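Hand-held gripper or remote control for a power strip task?

tinsnips_41
We are setting up to teach an arm one job: find a power strip on a table, get hold of the cable where it leaves the strip, and turn the strip so the switches face the operator. It's for the Filano bench, if anyone here knows it. Two fingers, soft pads, nothing clever.

I have used remote control (leader arm on one side, follower on the other) for everything so far. A colleague wants to do all of it with a hand-held gripper this time, the kind you carry about and close yourself. He says we can get 500 demonstrations in the time I would need for a fraction of that. Has anyone done both for the same task? I'm mostly worried about the cable.

marrowfat
Done both, for cables and for lids. Hand-held is quicker and the motions are better, because you can feel the thing in the pads. With a leader arm I can never tell how hard I am squeezing and I end up pinching everything twice.

Start with the fingers open and well short of the strip, then come in at a normal speed. People new to it start too close and the robot then has no idea how to approach. 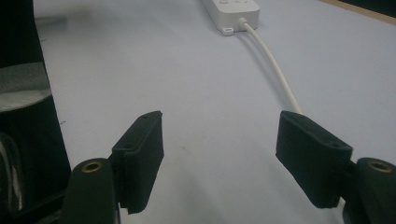
Grumberg, October

We did a similar job here last year and I would go the other way. The hand-held tool lets you do things the arm can't. Your wrist goes round corners, you lean over the table, you reach from an angle where the real arm would hit its own elbow. You find out later, when half the demonstrations can't be replayed. With remote control, if the arm can't get there you know straight away.
– oldpaddock

marrowfat
That depends how you hold it. We marked out the reach of the arm on the table with tape and kept inside it. Lost very few.

oldpaddock
Tape gives you reach on the table top. It doesn't give you wrist angle, and that was what caught us out. We threw away a whole afternoon's work. I'm not saying don't use it, I'm saying check the first batch on the arm before you record the rest.

tinsnips_41
Checking early makes sense. What about the white on white problem? The table is pale, the strip is white and so is its cord. I can see it fine, but I'm not the one learning it.

quillfeather
We had a pale table too. It was less of a problem than I expected with the strip, as the outlets and the round switches give it plenty to go on. The cord was worse. It was found well enough near the collar and badly further along, so we made a rule that the grasp was always close to the strip.

Move the strip between takes, and turn it as well. Ours sat at the same slant for the first lot and the policy learned the slant. Anything else lying near the table should be moved or taken away now and then for the same reason. 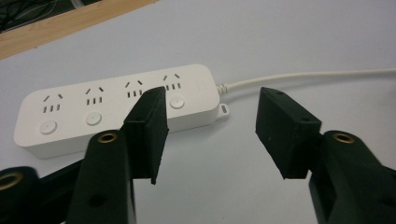 Also decide which end you go for and stick to it. Two of us were recording, one went for the cord end every time and the other took the strip by the middle when it was nearer. Both are fine ways to do it but mixed together the arm would dither halfway and close on nothing. We wrote the method on a card after that.

marrowfat
Agree with the card. Ours says start position, which end, how fast, when to let go.

ofori_bench
I'll disagree with quillfeather a bit. At Ofori we left both methods in on purpose and it was all right once there was enough data. With 500 it dithered, with 1000 it mostly picked one and got on with it. If you have the hours, variety helps when the strip is in an awkward place.

quillfeather
Fair enough, we never got near 1000. For a small set I would still keep to one way.

oldpaddock
Same here. And 1000 by remote control is a miserable few weeks, I'll give the hand-held people that.

tinsnips_41
Thanks all. Plan is 6 short sessions with the hand-held gripper, cord end only, strip moved and turned between takes. The first session gets replayed on the arm before we carry on. If the wrist angles are bad I'll go back to the leader arm for those positions and mix the two sets.

oldpaddock
Mixing is fine, but label which is which. The speeds won't match – hand-held takes come out a good deal faster, and you may want to slow them down before training.

tinsnips_41
Will do. I'll post the replay results in this thread.

Last updated: October
Contact the moderators | Copyright Clarorance Forums | Back to top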